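Progress report to the Onudeo small enterprise fund
Project: Jewellery bench training and product listings, Veltusden
Prepared by: Comfort Amoah, project lead
Oct 25, 2023

1. Where we are now

The second period of the grant is finished and I am glad to report that most of the work is on schedule. Two things are late, and I explain them in sections 3 and 5. The first is the hallmarking of the silver range. The second is the printed catalogue, which we have decided to make shorter.

As you know, the grant pays for the training of new bench jewellers and for a proper product range that can be sold by the workshop itself. Before the project, we did mostly repairs: broken clasps, ring sizing, restringing of pearls. Repairs bring people to the door but the income goes up and down very much during the year. The idea of our application was that the workshop should have its own pieces, with correct descriptions, and that the trainees should learn both the making and the selling.

2. Training

We have 4 trainees on the programme. All of them passed the soldering part in spring, and they are now working with stone setting. We began with bezel settings, using round cabochons, and then moved to claw settings. Claw setting is more difficult than we had planned for. The trainees filed the claws too thin and the stones became loose when we tested them. For this reason I gave two more weeks to this part and moved the lessons in engraving to the next period.

The practice material is copper and brass first, and silver only when the piece is good enough. This saves money, but I must say that copper behaves differently under the torch, and the trainees need some time to adjust when they change to silver. In the next period I would like to give them silver earlier, in small amounts, also for practice. There is enough in the materials budget for this, if you agree.

One trainee has asked to learn more about pearl knotting. We do not have it in the plan, but I can teach it on Saturdays and there is no cost for the fund.

3. The product range

The range has now 20 designs. They are divided in two families. The Leiva family is silver: stud earrings, hoops, two pendants and a narrow bangle. The Clindberg family is gold-filled wire with small stones, mostly garnet and peridot, and it is intended for customers who want a present at a lower price.

The Leiva pieces are ready but not all are hallmarked. We sent the first parcel late, and two of the pendants came back to us with a question about the solder in the bail. We have made them again with a different solder. Until the marks are on, we do not sell these pieces as silver and we do not show them in the shop window. I know this is disappointing, but I prefer to wait.

For the Clindberg pieces we changed the ear wires. The first ones were too soft and they opened in the box. The new wires are a little harder and they cost more, but we did not change the selling price. 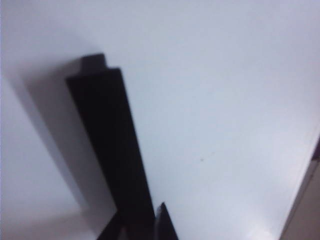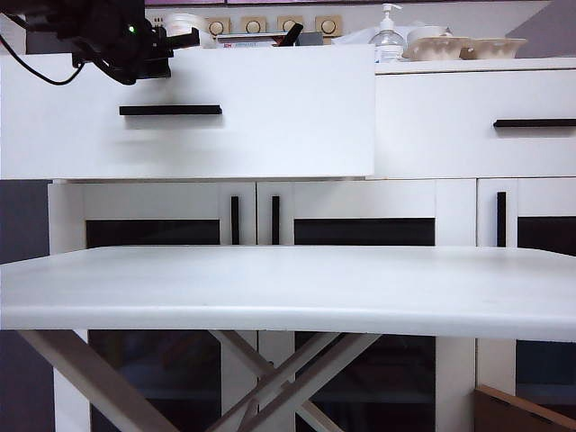
4. Descriptions and sizes

A big part of this period was the writing of product descriptions. In the application I promised that every piece would have a full and honest description: metal, fineness, length, width, weight, type of stone, if the stone is natural or made in a laboratory, and what kind of fastening it has. It sounds simple, but we discovered that our old notes were not consistent. Sometimes the length of a pendant was measured with the bail and sometimes without. Ring sizes were written in letters by one person and in millimetres by another.

We have agreed on one way of writing. Length is always with the bail. Ring sizes are given in letters, with the inside diameter after it. For earrings we give the drop from the ear, because this is what customers ask for on the telephone. The word "gold" is not used alone for gold-filled pieces, not even in the title.

The trainees write the first version and I correct it. My own English is not perfect, so a colleague from the library in Veltusden reads the text after me. The descriptions are finished for the whole Clindberg family. For Leiva they are finished except the final weights, which we will add when the pieces are back from hallmarking.

5. Money

In this period we spent 1,510 pounds from the materials line. Most of it was silver sheet and wire, and the rest was stones, solder and polishing compound. The tools line is not used in this period. We repaired the old rolling mill ourselves and a new one is not necessary for now.

The catalogue will cost more than the quotation, as the price of paper and printing has gone up. I suggest to print a short leaflet with the Clindberg pieces only, and to put the full range on the website. This keeps us inside the budget. Please tell me if this needs a formal change to the agreement.

6. Sales

It is early to speak about sales. We took the Clindberg pieces to the autumn market and the garnet studs were the most popular. The longer earrings did not sell well, and several customers said they were too heavy. We will make them again in thinner wire. The people who bought a pair also asked about matching pendants, so I have put one on the list for the winter.

7. Next period

Until February we plan the following work:

Finish the hallmarking and add the weights to the Leiva descriptions.
Begin engraving lessons, and repeat claw setting for those who need it.
Print the leaflet, if you approve the change.
Make 5 sample boxes for shops that have asked to see the range.
Test the lighter version of the long earrings.

The receipts are sent separately by post. The attendance list is attached, with the signatures of the trainees on each page. The page for the second week of September is a copy, and I will send the original together with the next receipts.

Comfort Amoah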